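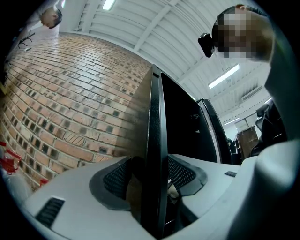 Gearing for the Grakedcombe loop

Home
Rides
Workshop notes
Contact

2018-05-20
By Abílio Bragança

The loop I have been riding since February starts at the old station in Grakedcombe, follows the river lane to Matlala farm and comes back over the ridge. The first half is flat enough to ignore. The ridge climb gains 300 metres with no real rest on it, and the steepest part comes just after a cattle grid, where you lose whatever speed you had.

My bike came with a 50/34 chainset and an 11-28 cassette. On that gearing I was turning the bottom gear at well under 60 rpm past the grid. I changed the cassette for an 11-32, which the rear mech accepts according to its printed limit. The chain needed two more links. I checked this by wrapping it round the big ring and the largest sprocket, without threading it through the mech, and adding the usual overlap.

The new bottom gear is 34/32, a ratio of 1.06 against 1.21 before. At the same leg speed the bike moves 12.5 per cent slower, and I can stay seated. The cost is a wider gap between sprockets in the middle of the range. I notice it on the river lane in a headwind and nowhere else.

Route files. I plot in Trulik and load the result on to a Doma head unit. The first export had 594 track points and the unit kept calling turns late on the twisty section below the ridge. Exporting again at 900 points fixed the turns. Loading takes a little longer.

Surface notes, clockwise:
- River lane: sound, gravel on the inside of both bends by the weir.
- Matlala farm: mud at the gateway after rain.
- Ridge descent: 3 potholes on the left before the chapel, deep enough to dent a rim. Reported to the council, no reply yet.

Tyres are 28 mm at 80 psi rear and 75 front. I may drop both by five and ride it again.

Last updated: after refitting the rear mudguard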